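# What the Mortar Is For

*May 18, 2018*

Brick gets the attention in most accounts of old industrial buildings, and mortar does most of the work. In a solid brick wall laid before Portland cement became common, the joint is the softer and more porous material. Water that enters the wall travels to the joints and evaporates there. Salts carried by that water crystallize in the joint as well, and over several decades the joint wears back. It is then raked out and replaced, and the brick is left alone.

The arrangement fails when the replacement is harder than the brick. A cement-rich mortar passes very little vapor, so the water leaves through the brick face instead. Salts form just behind the surface, the face pops off, and the soft core is exposed to weather. From the sidewalk the wall looks like a set of shallow cups held in a rigid gray grid.

Ladthorpe has a great deal of this kind of damage. The town's mill district was repointed in one campaign by a single contractor, with one mix, regardless of what the walls were made of. Ferhat Akgül, a masonry conservator, was hired to survey the results. His report covers 185 wall sections, each tapped, photographed and sampled at two heights. He recorded face loss on 49 of them, most of it on south and west elevations where wetting and drying cycles are most frequent.
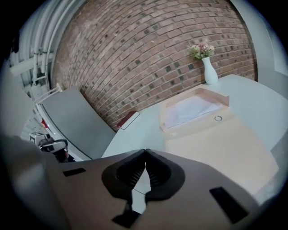 The sampling method is simple. A piece of mortar is cut from the full depth of the joint, dried, crushed gently and digested in dilute acid. The acid dissolves the lime and leaves the sand, which is washed, dried and passed through a stack of sieves. The weight lost gives an estimate of binder content. The sand retained on each sieve gives a grading curve, and the curve is what the mason needs in order to buy or blend a match.

There are two known problems with the test. If the original sand contained crushed shell or limestone, the acid dissolves that too, and the binder figure comes out high. And the outermost part of a joint is often a later repair, so a shallow sample may describe the wrong mortar entirely. Akgül discards the outer inch as a matter of routine. Where shell is suspected he sends a thin section to Anca Nistor, a petrographer, who identifies the grains under a microscope and reports the proportions by point count.

Nistor's thin sections from Ladthorpe also settled a long-running local argument about the source of the lime. The older walls contain small white lumps, up to the size of a lentil, that had been read as poor mixing. She identified them as lime inclusions typical of a hot mix, in which quicklime is slaked together with the sand. Hot-mixed mortars tend to be rich in binder and sticky under the trowel. Modern putty mixes made to the usual one-to-three ratio are leaner, and a close visual match in color may still behave differently in the wall.

Interior faces raise a separate set of questions. Many of the mills were limewashed inside, and many were later sandblasted to expose the brick for offices and workshops. Blasting removes the fired skin of the brick along with the coating. It also opens the joint edges, and the wall sheds grit for years afterward. The common remedy is a clear sealer, which stops the dust and slows the drying of the wall from that side.

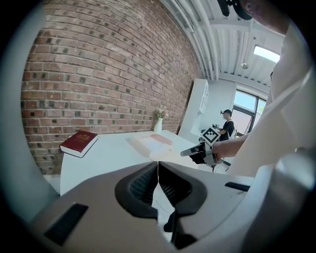
**Should exposed interior brick be sealed?**

In most cases it should be left unsealed, with the loose material brushed off and open joints repaired in lime. If dust remains a problem, a thin limewash will bind the surface and still let moisture through.

Cost is the usual objection to lime work, and it is partly justified. Material prices are close. Labor is higher, as the joints must be dampened beforehand, packed in layers, beaten back with a stiff brush after the initial set, and kept damp under burlap while they cure. At Brenthorpe, a smaller complex two miles upriver, the owners priced both methods for the same elevation. The lime bid came in almost 10 percent higher. The bid did not include the cost of replacing brick, which the cement option tends to bring forward.

Season matters too. Lime mortar gains strength by taking up carbon dioxide from the air, and it does so slowly. Work finished too late in the fall can freeze before it has carbonated, and the face of the joint comes away in flakes the following March. The Brenthorpe specification ends the season 6 weeks before the average first frost and prohibits heaters inside the sheeting.

Removal of the old cement is the part most likely to go wrong. Grinders overrun the vertical joints and cut notches into the brick above and below. The specification allows a grinder for one relief cut along the middle of each bed joint, with the rest taken out by hand chisel. Vertical joints are chiseled throughout. A trial panel must be approved before work proceeds, and it stays in place as the reference for the remaining elevations.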